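# Proditz mini fridge, after eight months

I bought it in December for my room above the shop in Cleston.

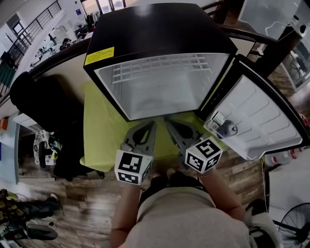

The Proditz was the second cheapest of the small fridges at Forkevska, and I paid 660 for it, with a discount of 100 because the box was damaged. I wanted it for milk, butter and my eye drops, nothing more. The door opens very wide, and its ribbed inner side has a lower shelf where a small bottle can stand with a little carton next to it. Inside there is only one wire shelf, near the top, so if you want to keep a tall bottle you must take the shelf out.

The noise is my main complaint. In the daytime I do not hear it, but at night it clicks, then hums for a few minutes, then clicks again. My neighbor Yaa Boateng has the Maldonado, which cost her 900, and hers is really quieter — I slept one night in her flat to compare. It is also heavier, and I would not carry it up my stairs.

The black top collects dust and every finger mark. I wipe it on Sundays with a damp cloth and it looks good until Tuesday.

Ice grows at the back if you set the dial higher than the middle. I keep mine a little below and the milk stays fresh for five days.

For one person I recommend it. For two people, add the extra 300 and look at a bigger one.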